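**Delleck residents question Watia's "greener square" claim** 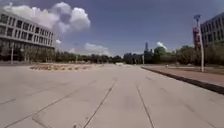

*Pale concrete paving, with a line of trees in the distance.*

4 February 2020 – Delleck Residents' Forum has asked Watia to show its workings after the firm said its new surface coating would cool paved squares across Jedevholm.

The claim rests on one trial, covering 192 square metres over 10 days in April. We have yet to see the readings. Watia wants 300 slabs treated first and the rest "in due course" – with no date given.

Michalski, the contractor, quotes a life of 28 months per coat. Who pays for the next one is not stated.

The forum wants the full data published before any money is spent. Planting trees has not been costed at all.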